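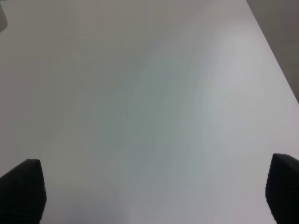 An open gripper above a white tabletop, seen from the wrist camera.

Drallska releases Holier 2 for wrist-camera robots

GUIMARÃES, October — Drallska has released version 2 of Holier, its perception and planning software for robot arms that carry a camera at the wrist.

The main change is in how Holier learns a bare work surface. Shadows and bright patches on pale tables were often marked as obstacles in version 1, and the planner then steered round them. The new version builds a surface model before the first pick and updates it as the light changes. Gripper fingers are masked out automatically.

Drallska tested the release on 3,000 table views recorded at its Dravholm site. False obstacles fell from 139 to 50.

"Customers were taping paper over their benches to get a clean start," said Barbara Pawłowska, head of perception at Drallska. "We wanted them to be able to stop doing that."

Holier 2 also adds a replay tool for failed plans — it opens the camera view and the planned path side by side. Existing licence holders can download the update from their account page. Calibration files from version 1 will need to be converted.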